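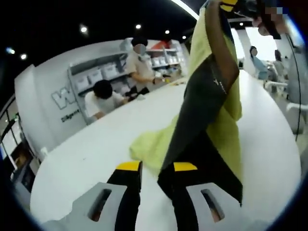

*La toalla, entre la pinza de mano y el brazo en alto, sobre el mostrador redondo.*

Fui a la jornada de puertas abiertas de Wadum con una pregunta bastante concreta: cuánto de lo que enseñan con telas aguanta fuera de su mostrador. Vuelvo con media respuesta.

El método, según Edileuza Batista, consiste en grabar demostraciones con pinzas de mano y entrenar después la política sin teleoperar ningún robot. Para la tarea de estirar y doblar toallas usaron 174 demostraciones, grabadas por 11 personas. El modelo, que llaman Zemia, habría doblado bien 14 toallas seguidas en la última prueba de noviembre. Pregunté cuántas series se hicieron antes de esa y no me lo supieron decir - lo apuntarían y me escribirían.

Tampoco me quedó claro qué cuenta como "bien doblada". Batista habla de bordes alineados a ojo. En Andrade, donde estuve en primavera, al menos medían la desviación con una plantilla, y sus cifras salían bastante peor.

La parte de recogida de datos sí me convenció. La gente coge soltura pronto con las pinzas y la tela obliga a corregir el agarre todo el rato, cosa que en un simulador cuesta mucho reproducir. Otra cuestión es que eso se traslade a un brazo fijo, con otro alcance y otra muñeca. El cartel prometía "100 % transferible". Pedí ver los fallos y me enseñaron dos vídeos, ambos con sábanas.

Queda pendiente la comparación con Nurera, que publica los intentos fallidos junto a los buenos. Si Wadum me manda las series completas, las añadiré a esta nota.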